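The drawer under my mother's telephone had a tray in it, and the tray is the reason I have opinions about trays. It was brown and woven and slightly too big for the drawer, so that it had to be put in at a tilt and persuaded down at one corner, and it held everything in our house that was smaller than a hand. Fuses. Picture hooks. The good scissors, in theory. A key that opened a suitcase we had given away. If you asked my mother where anything was, she would say "in the tray" without looking up, and nine times in ten she was right, and the tenth time she would come and look herself and find it.

I thought of that tray all through March, when I was trying to put my own small things in order and failing at it, in the way that you can fail at something for years without noticing, a little bit each evening. I had moved house the year before, to Ganircombe, into a place with deep windowsills and almost no drawers, and everything that used to live out of sight had come up to the surface. There was a bowl for keys which had become a bowl for keys and batteries and hair elastics. There was a mug with a screwdriver in it. There was, I'm sorry to say, a shelf in the refrigerator door with a packet of seeds on it, put there one afternoon for a good reason that I no longer have.

So I went shopping, as people do when they would sooner buy a thing than sort a thing. I came home with a set of clear boxes from Bakano, the kind that stack and click, and I spent a very happy evening stacking and clicking. They looked wonderful. They looked like the inside of a pharmacy. Within a couple of weeks I had stopped using every one of them except the top one, for the simple reason that the top one was the only box I could get into without lifting another box off it first, and I am a person who will set a roll of tape down on the nearest flat surface for the rest of its life before I will lift a lid.

Lids, I have come to think, are for things you are saying goodbye to. Christmas lights can have a lid. Tent pegs can have a lid. The tape measure, which I want several times a week and always in a hurry, needs to be lying there in the open with its face up, like a cat.
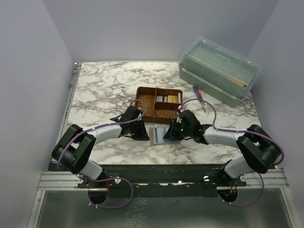
Ghazala Awan

What I wanted in the end was very close to what my mother had: a woven tray, brown, with no lid at all. The kind I like best has one roomy section on the left and a couple of smaller ones on the right, and I would like to make the case for that arrangement at some length, if you have a cup of tea.

An undivided tray is a bowl with corners. Everything slides to the middle when you carry it and settles into a sort of nest, and the smallest things go to the bottom, where they stay. A tray with a great many compartments is worse, though it looks better in the store. I owned one once, a handsome thing from a firm called Sýkora, with 12 square little cells in it, and it made me feel each time I came near it that I was taking a test. Did a pencil sharpener go with the pencils or with the blades? Did a spare button have to be with other buttons? I would stand there holding the button. In the end I put it in my coat pocket, where I believe it still is.

But one big space and two small ones, that I can manage! The big space takes whatever is long or awkward or in use this week. One of the small ones takes the things that roll. The other takes the things that would vanish if you let them, your screws and hooks and the tiny wrench that came with the bed. I don't have to think about it, and my hand has learned it now, so that I can reach for the picture hooks while I am talking on the phone, which I suppose is exactly what my mother was doing all those years.

Rattan has its own habits and you should know them before you let it into the house. It catches dust in the weave, and crumbs, if the tray lives anywhere near the toaster. I turn mine upside down over the back step and slap the bottom with my open palm, and then I go over it with a dry paintbrush, a cheap one, working into the corners. If it really needs washing I wipe it with a cloth that has been wrung out hard and leave it in the shade to dry. Please don't soak it. Please don't stand it on the radiator either, as I did with my first one, which went so brittle along the rim that it snagged a sweater I was fond of. A very fine screw will work its way through a loose weave, too, and for those I lay a square of felt in the bottom of the compartment, cut a touch too large so it grips the sides.

Then there is the matter of what the tray stands on, and I have changed my mind about this more than once. For a long time I kept mine on a dark oak chest in the hallway, where it looked very well and was no use to me, brown on brown in a bad light. Now I like it on something pale. A white marble pattern with a bit of gray and brown in the veining is just about perfect, as the brown in the surface is friendly to the brown in the weave and yet a dropped washer shows up at once. It doesn't need to be real marble. My own tabletop came as a remnant from Verkum, the salvage yard out past the railroad bridge, and it cost me 113 dollars with the delivery, after a long talk with a man who wanted me to take the matching sink.

And it should stand in the middle. I feel strongly about this. Push a tray against the wall and it begins to gather things behind it, letters first, then the things you meant to put in the tray, and before long you have a tray and a heap. Out in the center of the table, with clear space on every side, it can be got at from anywhere, and when something has been left beside it you can see very plainly that it's been left. My friends tell me I must move it every time we eat. I do move it. I carry it to the windowsill with both hands, and it takes me no time, and while I am carrying it I generally notice what doesn't belong.

The sorting itself I do in short goes. I used to save it up for a great afternoon, with the radio on and the contents of the whole house spread over the floor, and by four o'clock I'd be sitting cross-legged reading old warranties. These days I tip out a single compartment while the kettle boils. Whatever I recognize goes back. Whatever I don't recognize goes into an envelope, and I write the date on the envelope, and if I haven't opened it by the time I come across it again, out it goes. The current one says 28th April and has in it a plastic foot from some appliance, a bent hinge pin and two small brass rings that I have a feeling about.

Screwdrivers are the exception to most of what I've said. I own two that matter, one flat and one cross-headed, and for years they were never together. They are both short enough now to lie in the big section (I gave the long one to my brother, who has a garage), handles toward me, and there they've stayed since the spring. My brother says the long one was the better tool. He may well be right, and he can keep it.

I went to see my mother's tray again not long ago. It's at my aunt's, in a different drawer, one that fits it properly, and it holds nothing but spools of thread. The rim has been mended in one place with fishing line, very neatly, and my aunt couldn't say which of them had done it. I asked if she ever thought of replacing it and she looked at me as if I had suggested replacing the drawer. Then she sent me home with a jar of lime pickle and a reel of navy cotton, which is in the left-hand section as I write, next to the tape measure, waiting for me to find that button.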